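4장. 휴게실 음료 테이블 준비와 정리
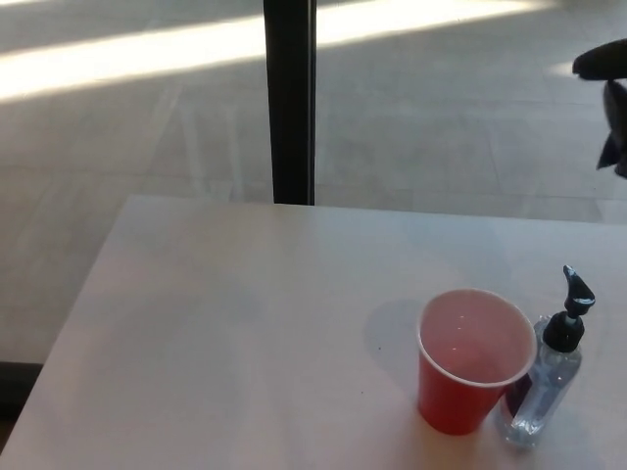
음료 테이블은 행사 시작 전에 준비하고, 행사가 끝난 뒤 같은 순서로 정리한다. 이 장은 Gistley 공용 휴게실의 흰색 테이블을 기준으로 작성했다. 상판이 밝으면 작은 부스러기나 점 같은 얼룩도 눈에 띄므로 물건을 올리기 전에 먼저 닦는다. 빨간 플라스틱 컵과 검은 펌프가 달린 투명한 병은 나란히 두어도 되지만, 펌프를 누를 때 컵이 밀리지 않도록 손가락 두 개가 들어갈 간격을 남긴다.

4.1 준비물

- 마른 천과 젖은 천
- 일회용 컵
- 펌프형 손 소독제
- 뚜껑 있는 쓰레기통
- 점검표(Flarovano 양식)

4.2 테이블 준비

1. 상판 위의 물건을 모두 내린다.
2. 젖은 천으로 안쪽에서 바깥쪽으로 닦고, 마른 천으로 물기를 없앤다.
3. 손 소독제는 테이블 오른쪽에 둔다. 노즐은 컵의 입구를 향하지 않게 돌린다.
4. 펌프를 2회 눌러 내용물이 나오는지 확인한다. 나오지 않으면 펌프 목 부분을 다시 조인다.
5. 컵은 8개씩 포개어 놓는다. 더 필요하면 수납장에서 꺼내 보충한다.
6. 점검표에 시간과 이름을 적는다.

참고: 컵은 Ziltness 창고의 선반에 보관한다. 한 상자를 새로 열면 상자 옆면에 개봉한 날짜를 쓴다.

주의: 손 소독제는 인화성이 있다. 전기 포트, 초, 난로 가까이에 두지 않는다.

주의: 투명한 소독제는 물로 착각하기 쉽다. 음료 컵에 덜어 쓰지 말고, 라벨이 없는 병에는 반드시 내용물 이름을 붙인다. 어린이가 참석하는 행사에서는 병을 손이 닿지 않는 높이로 옮긴다.

4.3 사용 후 정리

1. 컵 안을 확인한다. 음료가 남아 있으면 개수대에 버린다.
2. 사용한 컵은 포개어 쓰레기통에 넣는다. 재사용하지 않는다.
3. 소독제가 상판에 흘렀으면 마른 천으로 먼저 흡수한 다음 젖은 천으로 닦는다.
4. 병의 남은 양을 본다. 4분의 1 이하이면 점검표의 '보충' 칸에 표시한다.
5. 펌프를 잠금 위치로 돌린다. 잠금 기능이 없는 펌프는 그대로 세워서 보관한다.
6. 테이블 다리 주변 바닥을 확인하고 흘린 것이 있으면 닦는다.

참고: 연마제나 거친 수세미는 무광 상판에 자국을 남긴다. 얼룩이 지워지지 않으면 중성세제를 푼 물을 천에 적셔 6분간 덮어 두었다가 닦는다. 그래도 남으면 점검표에 위치를 적고 더 문지르지 않는다.

4.4 점검표 보관

작성한 점검표는 휴게실 출입문 옆 서류함에 넣는다. 2월 이전 양식에는 '보충' 칸이 없으므로 비고란에 적는다. 양식이 떨어졌을 때는 Rodrigo Falcão에게 요청한다.

분류: 시설 이용 안내 > 휴게실 > 테이블 및 비품
© Gistley 시설 안내 | 문의: 관리 데스크 | 맨 위로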